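Workshop > Threads > Arm build

1 min read

sponge sorting, evening two. gripper's back on the arm and the Kelemen board hasn't reset itself once

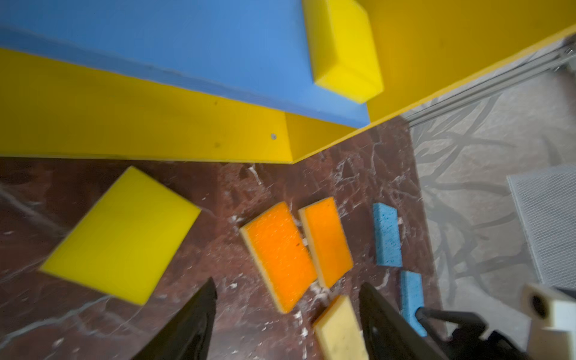 anyway. wrist was drooping all last night so I swapped the servo for the Telgate one out of the spares tin. miles better. bit noisy

sponges are a pig to grip btw. squeeze too hard and they ping off, too soft and it just strokes them

91 goes out of 400 so far. pick up, drop, reset, brew

orange ones it likes. pale ones it hasn't a clue, think teh threshold is off. will have a fiddle after tea

someone at Endport said put rubber on the fingertips. tried a bit of bike tube, came off after 9 goes. superglue next

oh and if anyone has a spare Vernetti bracket, the short one, shout. mine's cracked right accross the bolt hole. can collect, can pay in biscuits

back on it at 9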